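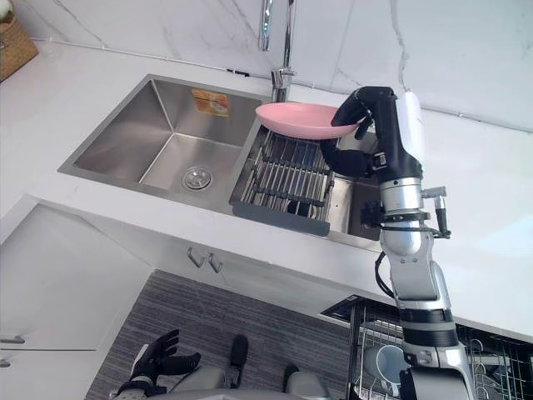
**Dillside Shared Kitchen Group / Members' board / Washing up**

## Rack in the sink: is this us now?

**pivier_pete**, May 2019

The drying rack has moved into the right-hand basin and I'd like to register a complaint before it becomes tradition. We had two sinks. One for washing, one for rinsing, like a civilised people. Now we have a sink and a very deep cupboard with no door.

I did the plates after the Wirnenby supper, pink ones included, and where was I meant to rinse? I ended up doing it over the washing side and putting suds back on everything I'd just cleaned. It took me twice as long and I sang most of it, for which I apologise to the upstairs tenants.

Put the rack back on the worktop, please. It's what worktops are for.

### Re: Rack in the sink

**lu_at_no_13**

I moved it. Hello.

On the worktop it dripped, the drips ran along the marble to the back, and then people left notes for me about the marble. In the basin it drips into a basin. I'm not sure how to improve on that.

If you want to rinse, you have a tap on a pull-down hose and a left sink big enough to bath a spaniel. Wash in a bowl, tip the bowl, rinse. My gran did 200 covers a week like this and she didn't even have the tap.

### Re: Rack in the sink

**Elfriede Meinecke**

I agree with Lu about the marble and with Pete about nearly everything else, which pains me.

My trouble is the cups. Plates stand up perfectly well between the rods. Cups do not. They lie on their sides looking sorry for themselves and keep a spoonful of water in the bottom, and I find out about it when I go to put them away. 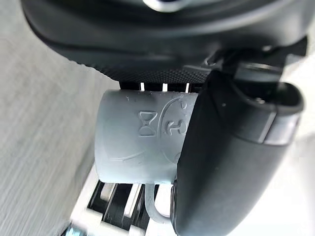
The pale grey plastic ones are the worst offenders, being too light to stay where they're put. Also, does anyone know what the hourglass on the side is for? I've been drinking from those for months and have always taken it as a comment on my tea breaks. There's a curly thing next to it as well, which might be a letter or might be the manufacturer trying out a pen.

Could we have a tea towel laid out for cups only? I'll donate one. It has a map of Wirnenby on it and nobody in my house will miss it.

### Re: Rack in the sink

**pivier_pete**

A tea towel on the worktop will be wet by the third cup, and then we have drips on the marble again plus a soggy map.

Lu, I don't own a spaniel. And a bowl inside a sink is an insult to the sink.

### Re: Rack in the sink

**greaseproof**

Can I raise the orange and white label on the back wall of the left sink? It's still there. I had a go at it in January with a thumbnail and lost. Either somebody peels it off or we give it a name.

On the actual question: leave the rack where it is, but shove it up to one side so there's a bit of bare steel next to it. You can rinse a plate over that gap if you're not too grand about it. I do.

### Re: Rack in the sink

**lu_at_no_13**

Vegetable oil on the label, leave it an hour, rub with a cloth. Please don't use the scourer, you'll be looking at the scratches for the rest of your tenancy.

Happy with greaseproof's gap. Happy with Elfriede's towel as long as it goes home with whoever cooked and gets washed. Not happy moving the rack back, and I do have the key to the cupboard where the good washing-up liquid lives.
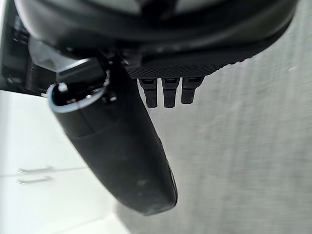
### Where we've got to (edited by Elfriede)

- Rack stays in the right basin, pushed over to leave a gap.
- Cups upside down on the towel. If the towel's soaked, hang it up and fetch another.
- Empty the strainer in the left sink before you go. I mean the rice.
- Pete may rinse wherever he likes for 2 weeks and then report back.

### Re: Where we've got to

**pivier_pete**

I haven't agreed to any of this. I did try the gap, and a dinner plate fits if you hold it at a slant. I'm still against it.

### Re: Where we've got to

**greaseproof**

Oil's on the label. I've gone home. Could whoever's in next give it a rub?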